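Chapter 4
Comparing Grippers on a Shared Bench
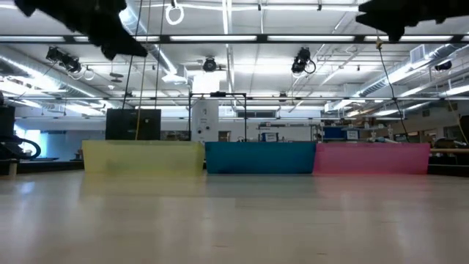
Figure 4.1 Two grippers above a bench with yellow, blue and pink bins along its far side.

Chapter 3 dealt with single grippers tested one at a time. Most buyers face a different question: given two candidates, which one suits the job? A fair answer depends on keeping everything else the same — the arm, the controller, the lighting and the objects.

The running case in this chapter is a trial planned by Eyvindur Bech at Stikine, a parts supplier that had to choose between the Vulara and Ilteo fingers for a sorting line. Each was put through 40 picks per object. The Vulara dropped fewer small parts, but it was slower to open and had trouble reaching into the corners of a bin. We return to the full results in Section 4.6.

Coloured bins are a common choice for sorting trials. A camera mounted over the bench can tell them apart easily, although a glossy tabletop will pick up their colours and may confuse a simple colour filter. Section 4.2 explains how to check for this before any picks are recorded.

Before you start, review the terms payload, stroke and cycle time from Chapter 2. You will also need the blank trial sheet at the back of the book.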